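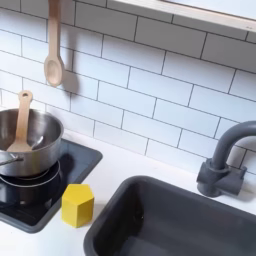
Cuaderno de taller, 2020-08-10
Visita a Toivonen, puertas abiertas

Escribo esto en el tren de vuelta, antes de que se me mezcle todo. Perdón por la letra a quien le toque pasarlo a limpio (o sea, yo).

Llegamos a la nave de Toivonen con media hora de adelanto y nos tuvieron en la entrada con un café malísimo. Luego nos recibió Iida Kettunen, con quien llevo desde mayo cruzando correos, y nos metió directamente en la parte buena: el puesto de manipulación que llaman Grekside. ¡Qué ganas tenía de verlo en persona! Es una cocinita de juguete, con su placa, su fregadero y su grifo de cuello alto, y delante de ella pasan la vida probando agarres.

La rutina de la demo era sencilla. Coger el bloque amarillo hexagonal que queda entre la placa y el fregadero, dejarlo dentro del fregadero, volver a la posición de reposo. Luego lo mismo al revés. Iida lanzaba los intentos desde el portátil y nos iba contando lo que pasaba por pantalla, y cuando le preguntábamos algo lo paraba todo y lo explicaba con calma, cosa que agradezco muchísimo porque en otras visitas te largan el vídeo y a correr.

Hicieron 30 intentos con público. Fallaron unos cuantos, y casi todos del mismo modo: la pinza baja un poco girada, toca una arista del bloque y lo empuja en vez de cerrarse sobre dos caras opuestas. Me lo apunto en grande porque es EXACTAMENTE lo que nos pasa a nosotros con las tuercas. Iida dice que con el hexágono lo peor es la estimación del giro; con un cubo, si te equivocas un poco, el propio cierre te lo endereza, y con seis caras te puedes quedar a medio camino entre un par y el siguiente. Probar en casa: cierre en dos tiempos, primero suave y luego con fuerza. Ellos lo hacen así desde la versión 689 del controlador (numeran todo seguido, hasta los arreglos de una línea) y están contentos.

Otra cosa: las sombras. Yo iba convencido de que lo difícil sería el acero del cazo, con tanto reflejo, y resulta que les da más guerra la sombra del grifo, que cae oscura sobre los azulejos y la encimera. El detector antiguo la tomaba por parte del fregadero. Lo arreglaron moviendo las luces durante la recogida de datos, sin tocar el modelo. Más barato imposible. Preguntar a los nuestros si tenemos alguna lámpara regulable por ahí, creo que quedaba una en el armario de pintura.

Sobre el cazo: está encima de una sartén negra, sobre la placa, con una espátula de madera de pie dentro. Pregunté si eso formaba parte de la tarea y no, hoy no. La tarea de sacar la espátula la tienen aparte, se llama Zilside y va bastante más verde. Llevan 169 demostraciones grabadas y quieren llegar a 793 antes de entrenar en serio (no me atreví a preguntar de dónde sale esa cifra tan concreta, igual era el presupuesto). Lo complicado, según Iida, es que el mango se inclina distinto cada vez que alguien toca la mesa, y que al tirar de él a veces se viene detrás el cazo. Propuse agarrar por el agujero del mango con un gancho y se rieron, pero luego uno de ellos lo apuntó. Me doy por satisfecho.

Preguntas que salieron del grupo y que quiero guardar:

¿Cada cuánto calibran? Al empezar la jornada y otra vez si alguien mueve el mueble. Tienen unas marcas de cinta en el suelo — copiar esto ya, mañana mismo.

¿Qué pasa si el bloque cae donde no llega la pinza? Se anota como fallo y lo recoloca una persona. Sin recuperación automática por ahora.

¿Se puede usar su programa de registro? Sí, se llama Ginano y nos pasan una copia para probar. Guarda las órdenes y las imágenes con el mismo reloj, que es justo donde nosotros perdemos las tardes. Me dejaron toquetearlo un rato y se maneja bien, aunque los menús están solo en finés y yo pulsaba por intuición.

Lo que menos me gustó: la parada de emergencia estaba detrás del portátil, a desmano. Se lo comenté a Iida en un aparte y me dio la razón, la van a cambiar de sitio. También hacía un calor tremendo en la sala y al final yo ya no me enteraba de la mitad.

Pendiente para nosotros:
— Escribir a Iida por lo de Ginano y preguntar qué versión de Python pide.
— Cierre en dos tiempos con las tuercas, primero con las grandes.
— Cinta en el suelo.
— Grabar una tanda con la luz cambiada de lado y comparar con la del otro día.
— Mirar precio de una cocinita parecida. Si cabe en el banco del fondo, me la quedo.

Los tiques del tren están en el sobre, pegado en la contraportada.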